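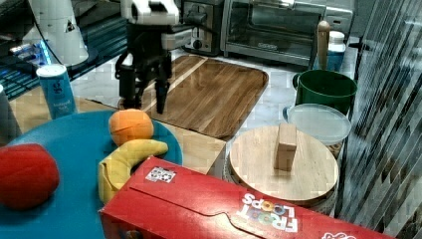 Picture books take a battering in our house, and I do most of my mending at the kitchen worktop after tea, once the little one's in bed. Torn pages first. You want a thin, acid-free paste and a soft brush (an old make-up brush is lovely for this), and you go along the tear from the spine outwards. Lay a strip of baking paper each side of the page, close the book and put something flat and heavy on top. A wooden chopping board like the one in the photo does nicely, with a couple of tins stood on it. Leave it overnight. I know, it's tempting to peek!

Please don't use ordinary sticky tape. I did my whole Grultetti alphabet set with it years ago, and every single page has gone yellow and crispy along the join. If you must tape, get the proper book repair stuff. I use Fakix, and a 10 metre roll has seen me through more bears and tractors than I can remember.

## Loose spines

Knitting needle, PVA, patience. Coat the needle in glue, slide it down the hollow of the spine, give it a twirl and pull it out again. Wrap two fat elastic bands round the book and stand it somewhere warm but not on the radiator (the cover of our dinosaur book curled up like a crisp).
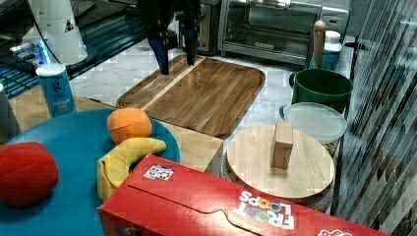

*Wooden tray on the worktop, toaster oven behind.*

## Sticky board books

Jam, banana, goodness knows what. A barely damp cloth with one drop of washing-up liquid, then a dry one straight after, and prop the book open like a fan until it's dry all the way through. For crayon I rub very gently with a white eraser, the soft kind. Kamil Havlíček from our school book swap swears by a slice of stale white bread, and I've tried it on pencil marks and he's right, though you do get crumbs everywhere.

Musty charity shop finds go in a lidded box with a little open pot of bicarb, kept well away from the pages. Give them a week, then sniff. If there's still a whiff
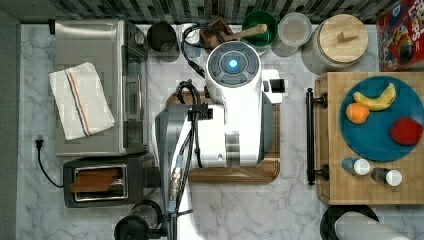 they go back in with fresh bicarb for another week. The worst one I ever had took 28 days, a big fairy tale collection I'd picked up in May, and it's now the one that gets asked for every night.

Oh, and corners! Squashed corners on hardbacks can be worked flat with a dab of paste and a clothes peg, with a scrap of card under the peg so it doesn't leave teeth marks.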